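3.2 Berufskleidung nach der Rückkehr in den Beruf: Befunde aus der Teilstudie Ustach

Stand der Auswertung: 15/09/2024. Vorläufig, Kodierung der zweiten Welle noch nicht abgeglichen.

Befragt wurden 17 Personen, alle nach längerer Pause zurück in einer Anstellung mit Kundenkontakt. Leitfadeninterviews, dazu eine Begehung des Kleiderschranks in der eigenen Wohnung (Protokoll nach Surkell, gekürzt). Zwei Interviews wurden im Mai wiederholt, Tonspur unbrauchbar. Gefragt war nach Stücken, die behalten, geändert oder weggegeben wurden, und nach dem Anlass.

Auffällig zuerst: die Trennung zwischen "Arbeit" und "zuhause" wird im Schrank kaum noch räumlich vollzogen. Blazer hängen neben Strickjacken, Blusen liegen bei den Schlafshirts. Neun Befragte gaben an, dass sie morgens in dem frühstücken, was sie später im Büro tragen. Früher sei das anders gewesen — man habe sich nach dem Kaffee umgezogen, wegen der Flecken. Die Flecken werden heute in Kauf genommen, oder der Stoff wird danach ausgesucht. Helle Oberteile trotzdem beliebt. Als Grund fast immer: passt zu allem.
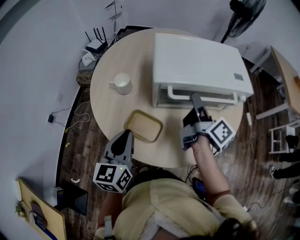 Beim Aussortieren zeigen sich grosse Unterschiede. Hosen gehen schnell weg, Schuhe auch. Kostüme und Anzüge dagegen bleiben, selbst wenn sie nicht mehr passen. In der Kodierung führen wir das als "Aufschub" (Kategorie 9). Typisch ist der Satz "den lasse ich noch ändern", geändert wurde in keinem der Fälle. Die Stücke wandern nach hinten, dann in den Keller, dann in eine Kiste für die Kinder. Ein Teil der Befragten sprach von dem Anzug wie von einer Stelle, die man mal hatte. Das deckt sich mit der Erhebung von Abubakari, wo allerdings nur Neuanschaffungen erfasst sind, ein Vergleich ist daher nur begrenzt mögich.

Zweiter Punkt, Anschaffungsjahr. Wo Belege vorlagen, wurde das Kaufdatum notiert, sonst geschätzt. Stücke von vor 2000 sind selten, werden aber besonders ausführlich erzählt: wo gekauft, mit wem, was die Kollegin dazu gesagt hat. Bei neueren Käufen bleibt oft nur der Preis in Erinnerung. Ob das am Alter der Kleidung liegt oder am Alter der Befragten, lässt sich mit der Stichprobe nicht klären.

Dritter Punkt, Weitergabe. Der Tauschladen Lorivgate wurde mehrfach genannt, meist als Ort, an den man etwas bringt, selten als Ort, an dem man selber kauft. Scham spielt eine Rolle, wird aber selten so benannt. Eher: "keine Zeit", "nicht meine Größe". Bürokleidung wird dort nach Angabe der Befragten schlecht angenommen — Schulterpolster, falsche Länge. Wer einmal mit der vollen Tüte wieder nach Hause geschickt wurde, bringt beim nächsten Mal nur noch Jeans und Mäntel.

Einschränkung: die Begehungen fanden tagsüber statt, Personen im Schichtdienst sind deshalb kaum vertreten. Angaben zum Einkommen freiwillig und lückenhaft, sie wurden nicht ausgewertet. Die Kodierregeln für "Aufschub" und "Andenken" überschneiden sich ausserdem, Doppelkodierung war zulässig. Zur Abgrenzung der beiden Kategorien siehe Abschnitt 3.4.

Abb. 2: Runder Holztisch mit Mini-Backofen und Becher, Person in hellgelbem Oberteil.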